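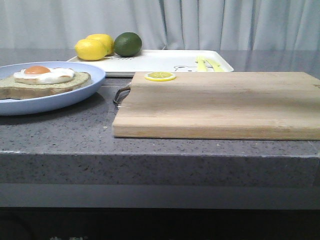 Wer haftet für das Frühstück, wenn die Linie es anrichtet?

Die Schicht, die den Freigabeknopf drückt. So stand es im Betriebshandbuch der Kantine Karnness, Abschnitt 9, und so wurde es der Frühschicht vorgelesen, als die Anlage von Fliten in Betrieb ging.

Die Köchin hatte bis dahin 210 Teller pro Morgen angerichtet. Sie hatte dafür keine Anweisung gebraucht. Nach der Umstellung gab es eine: Brot auflegen, Ei auflegen, Ausrichtung prüfen, Freigabe. Die ersten beiden Schritte übernahm die Anlage. Der dritte erfolgte optisch, durch ein Modul der Firma Skurisex. Der vierte blieb bei ihr.

Der Knopf war grün und saß in Hüfthöhe. Wurde er innerhalb von drei Sekunden nicht gedrückt, hielt das Band an und der Vorgang wurde als Bedienverzug protokolliert. Das Protokoll ging um zehn Uhr an die Betriebsleitung. In der ersten Woche enthielt es viele Einträge. Die Köchin hatte die Teller angesehen, bevor sie drückte.

Der Betriebsleiter bat sie ins Büro. Er hatte die Tabelle ausgedruckt.

»Das Modul prüft bereits«, sagte er.

»Dann kann das Modul auch drücken.«

»Die Freigabe muss durch eine Person erfolgen. Das verlangt der Versicherer.«

»Und was soll die Person dabei tun?«

Er blätterte im Handbuch. Der Abschnitt regelte die Haftung, den Abstand zum Band und das Schuhwerk. Zur Tätigkeit selbst enthielt er das Wort »bestätigen«.

Im August wurde die zweite Stelle an der Linie gestrichen. Der Kollege, der sie innegehabt hatte, wechselte ins Lager und räumte dort Kartons ein, bis auch dafür ein Angebot von Fliten vorlag. Sie trafen sich in der Pause an der Laderampe. Er fragte, ob die Eier noch in Ordnung seien. Sie sagte, die Abweichung vom Sollzentrum liege unter 2 Millimetern. Er nickte und aß sein Brot von zu Hause.

Das System Ghorbani, mit dem die Gäste ihre Zufriedenheit eingaben, zeigte keine Veränderung gegenüber dem Vorjahr. Der Betriebsleiter wertete das als Erfolg. Die Köchin las den Aushang zweimal.

An einem Morgen kam ein Teller, dessen Brot an der Unterseite verbrannt war. Von oben war nichts festzustellen. Das Modul meldete Konformität, die Anzeige wurde grün. Sie roch es. Sie nahm den Teller vom Band, und die Anlage ging auf Störung.

Das Formular für den Vorfall bot als Ursache drei Felder an: Sensorik, Mechanik, Bedienung. Ein Feld für Bemerkungen war nicht vorgesehen. Sie kreuzte »Sensorik« an und schrieb auf den Rand: Geruch. Dann machte sie den Teller neu, von Hand, stellte ihn auf das Band und drückte den Knopf.

Die Rückfrage der Betriebsleitung kam am Nachmittag. Man bat um Angabe der Maßeinheit.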